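Test tube rack

A test tube rack is a laboratory stand that holds several tubes upright at once. Most have two or more levels: a perforated top that steadies the upper part of the tube, and a lower level that keeps the bottom from wandering. Wood, coated wire, polypropylene and clear acrylic are all in common use, and suppliers make larger claims for the differences between them than the evidence supports.

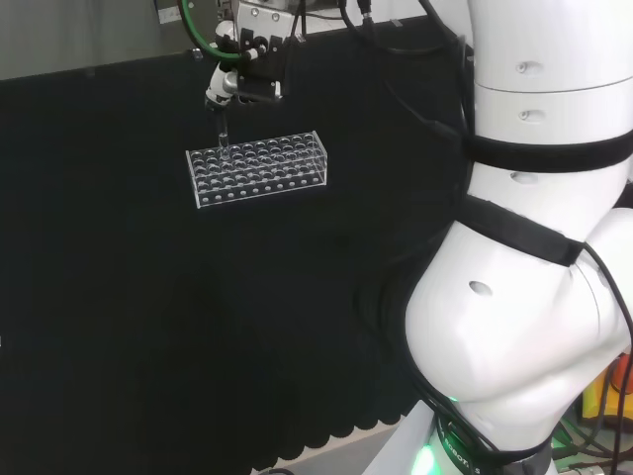
Glass test tube in a clear acrylic rack. Photo: Welcombe Teaching Collection

Acrylic racks

Clear acrylic is usually sold on visibility. The Clivico catalog says its transparent rack lets the user "read every tube at a glance," a claim that is hard to take at face value. A tube in the front row can be seen through the wall of the rack. One in a middle row is seen through other tubes and the edges of several holes, and most people simply lift it out to look. On a dark surface the edges of the plastic stand out well, while colorless glass remains easy to lose against it.

Acrylic also has limits that catalogs tend to print small. It softens at temperatures that polypropylene survives, so it is generally unsuitable for the autoclave, and wiping it with alcohol can cause fine cracks, known as crazing.

Hole size and fit
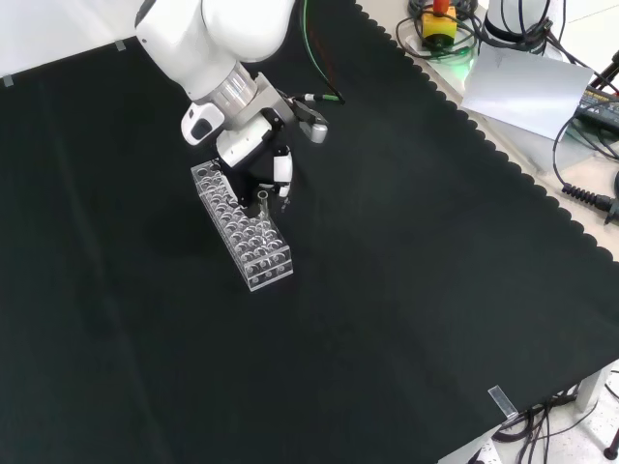

Makers describe racks as "universal" with little justification. A hole wide enough for the thickest tube lets a slender one lean, and a leaning tube is harder to lift straight. Tanoli lists a single rack for every tube it sells, but gives no figure for how far the narrowest may tilt.

Durability

The often repeated statement that an acrylic rack lasts 700 wash cycles goes back to a Plillmont sales leaflet. The leaflet names no detergent or water temperature and does not define failure. A later edition gives the number as 515, also without explanation. Neither should be treated as a measured value.

See also: Test tube; Drying rack; Centrifuge tube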